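Been using the Rondbridge hand-held gripper kit for a month now. A few people asked if it's worth the money, so I'm putting my notes in one thread.

What you get: the gripper, two sets of fingers, a marker sheet, one battery, a charger and a hard case. List price is 361 and shipping was extra. Mine came in January with a dented case and everything inside was fine.

Setup took me most of a morning. The manual covers the markers in one paragraph and never says which way is up. Support answered the same afternoon and sent a drawing, which should have been in the box.

We've been running it on furniture. Stools, chairs, anything with fabric on it.

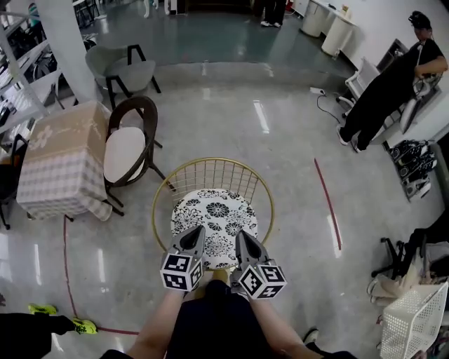

The pointed fingertips are the part I like most. You can get at the edge of a cushion without pushing the whole thing over. On flat hard stuff they slip more than the wide ones do.

Weight: fine for short sessions. After 300 takes in a day my wrist knew about it. I went back to switching hands between sets.

Battery is the weak spot. Rondbridge sells a spare but it was out of stock both times I looked. I charge over lunch and get through the day that way.

Software is called Teka. It imports, lines up the finger tracking and flags takes it doesn't trust. Out of my first 500 it flagged 5, and I agreed with four of them. The export screen is slow and forgets your folder every time.

The camera on the gripper sees a lot more of the room than you expect. Plan for that if you share a floor with other people — tell them before you start.
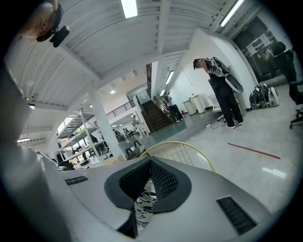 View from the gripper, stairs and mezzanine at the back.

Before this I used the Istau one. Cheaper, lighter, and the finger joints got sloppy fast. I would not go back to it.

Would I buy the Rondbridge again? Yes, at this price, if they fix the manual and get the spare batteries back in. I'm holding off on a second unit until then.

Next up is thin stuff, bags and folded cloth. Will add to this thread when I have enough takes to say anything.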